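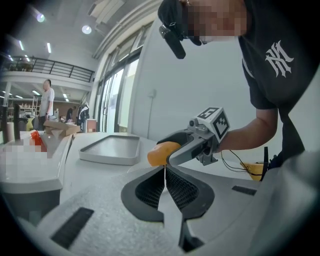
*Gray gripper holding the orange piece, tray behind.*

April 20, 2026

Second day of comparing finger pads. Got in early and had both hand-held units charged and on the table before Emlyn arrived. Yesterday's numbers were no use because we had changed the pads and the cable routing in the same hour, so today the rule was one change at a time.

Morning was the mesh pads. 80 grasps on the round piece, pick up, hold over the table, put down in the tray. 17 drops, nearly all when the fingers closed above the middle and the thing squeezed out downward. Going in lower fixed most of it. Réka thinks the opening angle is too wide for anything round and wants to try a shim at the base of each pad. I said fine, but after the smooth pads are done.

Smooth pads after lunch. Only got through part of the set. They hold well when they hold, but they want more squeeze, and my thumb was sore by the end. Emlyn has a bigger hand and didn't notice any difference. Need to write down who did which run. I forgot for the first batch and had to work it out from the clips.

The cube marker tracks better than the flat one did. Lost it a few times when the wrist turned toward the window. The light on that side is strong until mid afternoon. Ruth suggested moving the table and I'd like to, but then we have to redo the calibration, and that took most of an afternoon in October.

Cables are still a nuisance. They pull to one side when the arm is stretched out and I catch myself correcting for it. Carys is asking Kurkari for a lighter set. Their last delivery was late so I'm not planning around it.

163 clips saved in total, copied to the shared drive and to the spare disk. The target is 400 before we write anything up for Osian.

Tomorrow: finish the smooth pads, same height, same tray position. Then Réka's shims. Bring tape, and ask Ruth where the small hex keys went.

Home by seven. Leftover soup.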